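How to keep a small table by the wall looking tidy?

Posted by Onyekachi Abubakar, 14 May 2020

I have a white rectangular table that stands against a plain white wall and I can't get it to look right.
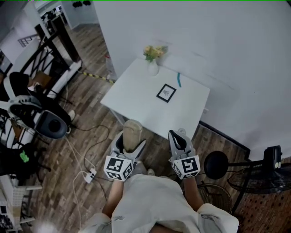
The flat is a rented one in Urnenberg so I am not allowed to drill or put nails in. At the moment I have a small white vase with yellow and green flowers near the back, and a small picture in a black frame. The picture is a sketch, very faint, with a white mat round it. It used to stand up but the leg on the back of the frame has gone weak and it slides down, so I have ended up laying it flat in the middle of the table. You can't see it properly unless you stand over it.

The other trouble is the leads. The only socket on that side is low down, so the power strip lives on the floor in front of the table and the cables run off to the left across the boards. They are black and white and they get into a tangle however often I sort them out. The floor is wood-patterned laminate and I don't want to stick anything to it that will leave a mark.

I would like to know what to do with the picture, and whether there is a decent way of dealing with the cables without spending much. I looked at a cable box from Dasamer but I don't know if the strip would fit. The strip is 32 cm long without the plugs.

Suleiman Obi

Measure the strip with the plugs in before you buy any box. Mine was fine on paper and then the lid wouldn't close over one fat adaptor. You want a box with a slot at each end, and leave some air in it. Don't coil up long leads inside, they can get warm.

For the cables, unplug the lot and start again. Put a paper label on each one near the plug, then plug them back in the order they leave the strip. Hook and loop ties are better than plastic ones as you can undo them. I bought a pack of 10 in December and still have a few left. If the strip can go under the table at the back, by the wall, you won't be stepping over it every time you sit down. Check that nothing is pulled tight after you move it.

The picture - get a small plate stand or a little easel. It wants to go at the back next to the vase, not in the middle. Put the vase a bit to one side and the frame on the other. Keep it far enough away that you don't splash it when you change the water.

Akande

You can get picture strips that hold on to a painted wall and peel off after. Check the weight on the packet and wipe the wall first. I'd try one somewhere out of sight, as mine took a bit of paint off in the hall.

Clerik

Same problem here with the leads, did you get the box in the end? I just pushed mine under a sideboard.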